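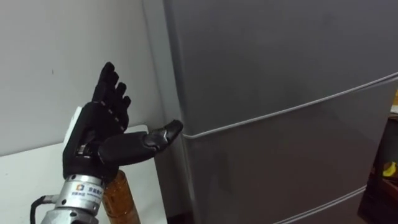

Fonness Paddling and Angling Forum
18/12/2024
Posted by Darcy Fortin, Moderator

Re: Inflation bladder servicing, Worka belt-pack PFDs

Members are advised that belt-pack units purchased before October should be inspected prior to the Jandville open-water day. The cylinder must be weighed and the figure compared with the minimum stamped on its neck. Units that fail will not be accepted at the ramp.

g_meinecke
I would query the requirement. My unit was serviced by Aliyu Marine 9 weeks ago and I hold the receipt. Is a second inspection necessary?

Darcy Fortin
A dated receipt will be accepted in place of the inspection.

SFashola
With respect, I do not agree. A receipt does not establish that the bladder holds air overnight. Mine passed at the counter and was soft by morning.

fraser.skinner
Foam vests are exempt, I presume? I have fished from a kayak in one for over three seasons and see little merit in inflatables for this purpose.

Darcy Fortin
Foam vests are exempt, provided the buckles and stitching are sound.

g_meinecke
Noted. I shall inflate mine orally this evening and leave it until morning.

This site uses cookies. By continuing to browse you accept our cookie policy.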